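# Peten Market Tote, natural

The Peten is our mid-sized carry bag, made for shopping, library books and the sort of things that end up on the back seat of the car. It has been in the Hiltedow range for three years. The current version has longer handles than the first one and a wider base, so it stands up by itself when there is something heavy in the bottom.

The body is 10 oz cotton canvas in a natural colour. We don't bleach or dye it, and small dark flecks in the weave are normal. The canvas is stiff when new and softens over the first month or so of use. The handles are the same canvas folded over four times and box-stitched to the body. They fit over the shoulder with a winter coat on.

There is one inside pocket, open at the top, big enough for a phone and keys. There is no zip, and the lining is black. If you need a bag that closes, have a look at the Makori, which costs more and has a press stud and a flap.
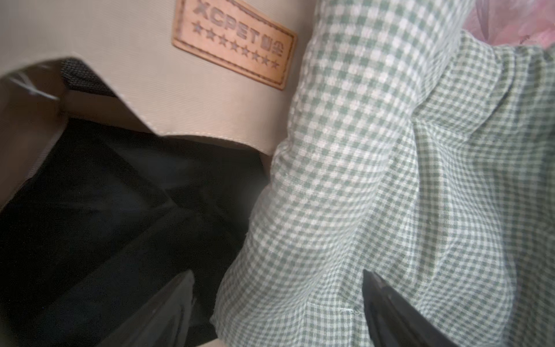

Peninah Athumani wrote to us in July that hers had carried groceries home from the Welbridge market every week for two years, and that the only thing she would change was the pocket, which she would like on the other side because she is left-handed. The pocket can be moved on request. Put a note in the order comments and allow an extra week.

## Size and weight

- Height 38 cm, width 42 cm, base 15 cm
- Handle drop 28 cm
- Empty weight 410 g
- Recommended load up to 11 kg

The recommended load is for regular carrying. The handles will take more for a short trip from the car to the kitchen, but the stitching at the base of the handle is what goes first, and we don't cover that if the bag has been overloaded.

## Washing

Spot clean where you can, with cold water and plain soap. If the whole bag needs it, wash by hand and hang it upside down to dry. It will shrink by up to 2 cm in height the first time. Do not tumble dry. Iron while slightly damp if you want the creases out.

Grease marks come out best if you leave cornflour on them overnight and brush it off before washing.

## Repairs

Handles and seams are repaired free for the first two years. After that it's a flat $10 plus return postage. Please empty the bag and wash it before sending it in. Fiona Yule does the repairs and normally has them back in the mail within 11 business days, a bit longer over the holidays.

## Ordering

Natural is in stock. Charcoal is sold out and we haven't decided whether to make it again. Olive will be back when the next canvas order comes in.

For group orders of 200 or more, email us for a price before ordering through the site. We need six weeks' notice, and sewn or printed labels add another two.

Returns are accepted within 30 days if the bag is unused and the swing tag is still attached.

Page updated Dec 17, 2024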